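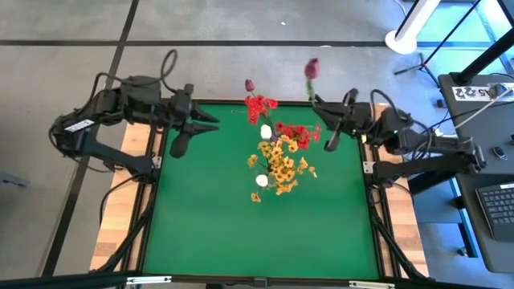 Progress report to the Cordero Fund
Project: Holascombe reusable floral stock
Grantee: Grultateck
Prepared by: Nusrat Begum, project lead
Reporting period: second, closing in December

1. Status

The project is on schedule against the revised work plan. Stock purchasing is complete. Arrangement trials are under way and will continue into the next period. The written specification, which is the main deliverable under the agreement, exists in draft as far as the section on storage. Two items carried over from the first report remain open and are dealt with in section 5.

The purpose of the work is unchanged. Holascombe sites currently receive artificial arrangements that are glued or foamed into their containers and discarded whole when any part fades or breaks. The specification will allow arrangements to be built from loose stems, taken apart, cleaned and rebuilt in a different form. Sites will be able to replace a damaged stem without replacing the display.

2. Stock and colour palette

The palette agreed in the first period was red, golden yellow and white, with a minor amount of purple. Tulips were added in dark red and dark pink to give height, as the clustered red blossoms on their own produced a low, dense shape that read poorly from a distance. A single tulip bud standing above the rest of the group corrects this in most builds. The purple has been kept as filler only. It disappears behind the white blooms in nearly every arrangement and could be dropped from the purchasing list without visible loss. A decision is requested in section 6.

The yellow sprays have performed well. Each carries many separate small stems that can be bent outwards to cover the front and sides of a build, and they conceal the bare lower stems of the red clusters. Their drawback is handling time. The fine stems interlock in storage and must be teased apart before use.

Colour matching between deliveries was acceptable for the yellow and white stock. The reds vary. One carton of the clustered red blossoms was noticeably pinker than the sample and has been set aside for builds where a mixed tone is wanted.

3. Arrangement trials

Trials are carried out on a green work surface. The colour was retained from the earlier fit-out and has one practical disadvantage, in that pale green stems laid flat are harder to pick out against it than against the grey floor. The draft specification recommends a neutral bench covering for sites that are buying new.

The build order now adopted is as follows. Clustered blossoms go in first and set the width. Yellow sprays are placed next, low and to the front. White blooms are used to separate the red from the yellow. Tulips go in last, singly, held near the bottom of the stem so that the bud is not crushed or marked. Placing the tulips earlier was tried and abandoned after buds were repeatedly knocked while the sprays were being spread.

An arrangement of up to 16 stems can be built in this order without any fixing medium. Above that, the stems begin to lift one another and the form does not hold when the container is moved. The work plan assumed larger builds would be feasible. We propose to cap the specification at this size and to treat larger displays as grouped containers.

4. Stem behaviour and wear

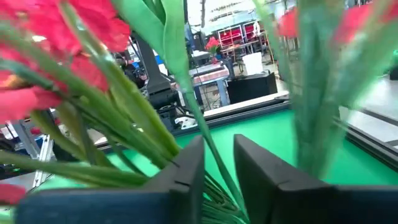

Stem stiffness has been the main variable affecting whether a build keeps its shape. Thick stems return to straight after bending and will push neighbouring flowers out of position over several days. Thin stems hold a bend but have little strength individually. Gathered, they behave much better: the fine, glossy light green stems fan out freely towards the blooms and pinch together at a single point lower down, and it is at this point that the group should be gripped and, where required, tied. The long, wide leaves should be left outside the tie. A leaf with a slight twist in it covers the join adequately, and tying over it leaves a crease that we have not been able to remove.

Wear has been recorded at every rebuild. After seven rebuilds of the reference arrangement, the principal faults were loosened leaves on the thicker stems and flattened outer petals on the layered red blooms. No stem had fractured. The petals recover partly when reshaped by hand with gentle warmth, although the ruffled edge does not come back fully. White blooms show soiling first and will set the cleaning interval for the whole arrangement.

5. Open items

Storage. Darkus divided crates were received and are in use. The deep compartments suit tulips stored upright. They are unsuitable for the yellow sprays, which tangle when stood on end. Flat storage of the sprays, with card between layers, is being tested, and the results will be added to the draft.

Cleaning. The dry-brush method is documented. The rinse method is not, pending a result on whether repeated rinsing dulls the petals of the red stock. Four rinse cycles are planned before a recommendation is made.

6. Decisions requested from the Fund

a. Approval to remove purple filler from the purchasing list and transfer the allocation to spare white blooms.
b. Agreement to the size cap proposed in section 3.
c. Confirmation that the specification may be issued to Holascombe sites in draft, with the cleaning section marked incomplete.

7. Next period

Work will cover the rinse tests, flat storage of sprays, and a build guide for site staff with no floristry training. Expenditure is within the approved budget and no variation is sought. The acquittal schedule is supplied separately.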